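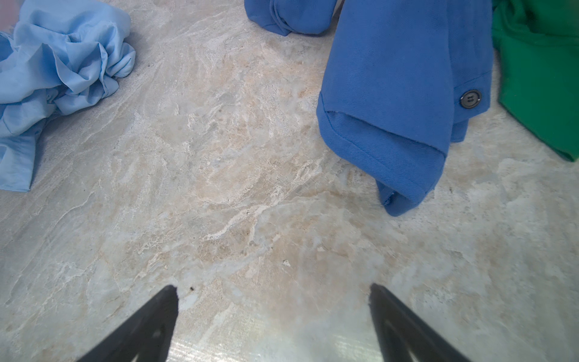

How long should a company wait before getting back to someone it has interviewed?

Two working days for a short update, and two weeks at most for a final answer. If the final answer is going to take longer than that, the candidate should hear about the delay from the person who ran the interview, with a new date attached.

Those are the limits we now ask our client companies to agree to before we send them anyone. Most sign without much discussion. Keeping to them is harder, and the reasons are usually small ones. A manager goes on vacation. The second interviewer never writes up notes. Someone in finance wants to look at the salary band again, and the recruiter doesn't want to call the candidate with nothing to report, so the call doesn't get made.

Over the past year we went back through 800 interviews that came through our office, at firms with anywhere from 26 employees to more than 2,000. We wanted to know what happened between the last interview and the decision. Candidates who heard something within two days, even if it was only "we're still talking," were far more likely to still be available when the offer came. Those who heard nothing for a week had often accepted something else, or had lost interest and gave a polite excuse.

Size didn't explain much of it. Some of the slowest replies came from the smaller firms, where one owner has to approve every hire and is out at customer sites most of the day.

Kerttu Lehtinen manages hiring for the Sutherland office of Jurnix and had this problem all through last winter. She was filling four support jobs and lost her first choice on three of them. "I thought we were being beaten on pay," she told us. "I called two of them afterward. One had gone to a company that paid less than we did. They called her the next morning and we called her on day eleven."

Her fix was plain. At the end of each interview she opens her calendar, picks a time to call the candidate, and says it out loud before the person leaves. The call goes ahead whether or not there is a decision. Some of these calls last a minute. She has kept every appointment since November except one, and that one she moved by email the same morning.

Spyros Omerović, who hires warehouse staff at Ondodik, does it by text message and says most of his applicants prefer that. He writes to people he's turning down as well. He used to leave that to the system, which sent a form letter when the job was closed, sometimes a month later. Now he sends two or three lines himself by 4 p.m. on the day he decides. A few of those people have applied again and been hired — one of them is now a shift lead.

We're often asked how much to say in a rejection. Our advice is to give one true reason if you have one that relates to the job. "We chose someone who has already run this payroll software" is useful to the person reading it. "We went in a different direction" tells them nothing, and they know it. If you have no reason you could comfortably put in writing, go back over how the decision was made before you send anything. Check with your HR lead or attorney if you're unsure about the wording.

Please don't promise to keep a resume on file unless somebody is going to look at it. Zyanya Sandoval on our own team searched one client's "on file" folder this spring and found 700 resumes. The hiring manager didn't know where the folder was kept. Two people in it were a good match for a job the company had been advertising for six weeks.

The candidate's side of this comes up too. If you've interviewed and heard nothing after the date you were given, send one short note to the person you met. Mention the job title, the day you came in, and ask if there's a new date. Wait another week, then move on. Keep applying elsewhere in the meantime, however well the interview went.

For managers who want help with the wording, Somtochukwu Idahosa has put together a one-page sheet with sample messages for four situations: still deciding, delayed, second choice, and no. The "second choice" message took the most drafts — it's easy to make it sound like an offer. Clients can get the sheet from their usual contact.

Next month Panagiotis Economou of Wallow writes about reference checks, and when in the process to make them. Send him your questions through our office by the 15th.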